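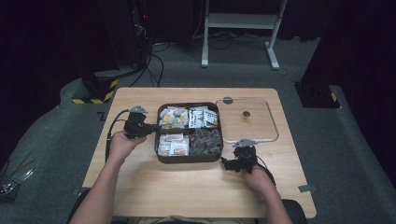
3.2 Collection station and handheld grippers

The station was assembled in the Draltthorpe shared workshop, in a carpeted bay fitted with dark curtains. It was designed to be built with ordinary hand tools and to be taken down at the end of an evening, as the bay is used by other members during the day. The total cost of parts, excluding the two recording computers, was 560 dollars. The full parts list is given in Appendix B.

Two handheld grippers are used, one for each hand. The body of each gripper is a black housing adapted from the Pacheco design, with the trigger moved back so that the index finger closes the jaw. A gray angular mount is fixed to the top of the body. Early versions of the mount had a rounded shape, but these turned slightly under load and were replaced in August. Each gripper is wired, and the cable leaves the body and runs down toward the edge of the table. Battery power was considered and set aside, as the added weight tired the operators during long sessions.

Figure 4. The station prepared for a two-handed task. The operator holds one gripper to the left of a four-compartment tray of small packets and the other in front of the clear lid.

The table has a light wood-grain top. Small pieces of gray tape serve as position markers and are left in place between sessions. Equipment stands are placed on the carpet away from the operator's side of the table, and black and yellow hazard tape is applied to the stand bases. Cable routing proved to be the least settled part of the build. A ceiling track was tried first, but it pulled on the wrist when the operator reached across the table. The present arrangement lets the cables hang and rest on the floor, with enough slack for a full reach to either side.

3.3 Task objects

The tray task was chosen for its mix of small, light items and one large, smooth one. The compartments hold packets and sachets of different sizes and finishes, including a group of dark, glossy wrapped items that are harder to pick out one at a time. The lid is transparent and has a small dark knob near its center. It can be lifted by the knob or by its raised rim, and operators were not told which to use.

Packets were replaced when their edges became badly creased. No effort was made to restore the exact arrangement within a compartment between trials – only the assignment of each type to its compartment was kept.

3.4 Procedure

Sessions were run by Leandro Cordero and Abilio Ibarra, with Muammer Akyol responsible for calibration. Each operator completed 200 practice trials before any data were kept. The final set contains 3,000 trials, stored in the Hellumov format with gripper opening and pose recorded together. Of the trials removed during review, 93 were rejected for loss of tracking, most often when one gripper passed in front of the other. The remaining rejections are discussed in Section 5.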